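Re: [farkcombe-wellbeing] gratitude notes, worth it?

Elie – quick one, between calls. Yes we tried it in April. 25 people, one line each night on what went ok that day. Most dropped off by week two but the ones who stuck with it said they slept better. Small group tho.
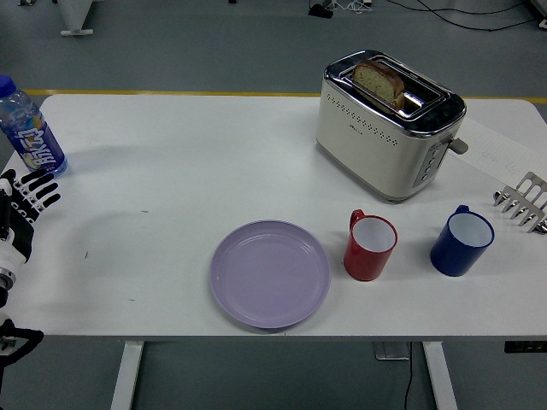 Also teh reminders matter more than the notebook. Send them at 8 pm, not morning.

Young-sook

Elie Obeidat wrote:
> Has anyone run the gratitude notes thing with staff?
> We have over 40 signed up and I'm not sure
> whether to do paper or the Curatix app.
> Any tips welcome, even "dont bother".
> Elie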